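The Folding Count
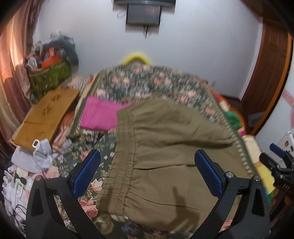
By the time the kettle had boiled for the second time, In-ho Song was on fold number 61 of the evening, and his left thumb had begun to cramp.

The assignment was simple to write down. Every team in the Wilance robotics club had to bring in recordings of one household task, done with the grippers and never with bare hands, and the team's program would be trained on what it brought. Two teams had chosen dishes. One had chosen sorting screws, which In-ho thought was cowardly. He and Shahzad Shaikh had drawn laundry, and the sheet from Ms. Gamage said they needed 2244 folds by the end of February.

"Who picks a number like that?" Shahzad had asked her.

"Count the weeks and the teams and the space on the drive," she said. "It comes out to that."

They had done it at school at first, on a table in the back of the club room, with the same gray towel every time. The program learned the gray towel very well. Then Ms. Gamage put a pillowcase on the table and the arm went to where the corner of the towel would have been, closed on nothing, lifted nothing, and carefully folded nothing in half. The dish teams laughed for some time.

"It has only ever met one towel," Ms. Gamage said. "Take it home with you. Use your own clothes and your own beds."

So on Sunday they were in the room In-ho's grandmother used, since it had the widest bed in the apartment and she was at her sister's until nine. She had given permission over the phone. She had also told them not to touch the bag.

"What's in the bag?" Shahzad asked.

"Everything," In-ho said.

They took turns. One folded while the other kept the log, a school notebook with a column for the time, a column for the item and a column for whether it had gone well. Shahzad wrote small and neat. In-ho wrote large and skipped lines, and so the notebook was filling up faster on his shifts at the pencil than on Shahzad's.

The pants were the hard part. A towel had four corners and you could find them. Pants had a waist that pulled itself together as soon as you let go, and two legs that did not want to lie on top of each other. In-ho pinched one side of the waistband, pinched the other, lifted, and the whole thing swung around and landed in a heap.

"Bad," said Shahzad, and wrote it down.

"Don't write bad. Write failed grasp."

"The column's not wide enough."

In-ho spread the pants out and started over. He had learned to keep the fingers low and to close them before he thought he needed to. He had also learned not to hurry the last part. When he hurried, the fabric slid, and when the fabric slid the program would learn to let it slide. Ms. Gamage had said that in the second week and he had not paid attention until he watched the arm drop a pillowcase the exact way he dropped things, with a little flick to the left.

It had bothered him for days, seeing that flick. His mother did it too, with dishcloths. He had never noticed it in either of them.

At half past six they stopped and ate rice and eggs in the kitchen. Shahzad did the arithmetic on the back of the log. They had 200 from this apartment so far, counting Saturday, and a good deal more from his. If they did nothing else on weekends they would finish with three days left over.

"We could copy some," Shahzad said.

In-ho looked at him.

"I'm not saying we should. The Berham team did it last year. They doubled their files and changed the names."

"What happened?"

"They came in last. Their arm could open a drawer as long as it was their drawer."

"Then why bring it up?"

"My hand hurts," said Shahzad.

In-ho's hand hurt too. He washed the bowls and they went back in.

Shahzad took the next shift. He was slower than In-ho, and for the first month In-ho had found it hard to watch. He would bring the fingers down, stop, shift them over by the width of a pencil, and stop again. But his column in the log had fewer bad marks in it, and after the business with the flick In-ho had quit telling him to speed up. He sat on the floor with the notebook and tried to see what Shahzad was doing differently. As far as he could tell, Shahzad looked at the cloth before each move and In-ho looked at his own hands.

"Good," he said, and wrote it down. Then, "Good." Then, "Good, but you lost the left leg."

"I saw."

Fold 88 was the cleanest they had done with pants. Both legs lay flat, the waistband stayed where it was put, and Shahzad set the bundle down near the pillow end without dragging the bedspread along. He waited the two seconds they were supposed to wait at the end of each take. Then he reached over and shook the pants out again.

"That was a nice one," In-ho said. "It's kind of a shame."

"They're all going to get shaken out."

In-ho's grandmother came home at a quarter to nine, early, with her coat still buttoned. She stood in the doorway and watched Shahzad work through a whole fold without saying anything. She had been told about the project several times and had formed the idea that it was a kind of punishment.

"Why does he use those?" she asked In-ho.

"So the robot can learn it."

"The robot can't learn from hands?"

"It doesn't have hands. It has those."

She thought this over. Then she came in, took the pants off the bed, and folded them in the air in front of her, waist to waist, legs together, over once and over again. It took her as long as it takes to say it. She put them down and pressed the top with her palm.

"You start from the middle," she said. "You're starting from the ends."

The boys looked at the pants. Shahzad picked up the notebook and turned to a new page.

"Could you do that again, slower?" he asked. He held the grippers out to her, handles first.

She looked at them for a while and unbuttoned her coat.

"Ten minutes," she said. "Then I want my bed."

In-ho found the pencil under his knee, wrote 113 at the top of the page, and waited for her to get her fingers in.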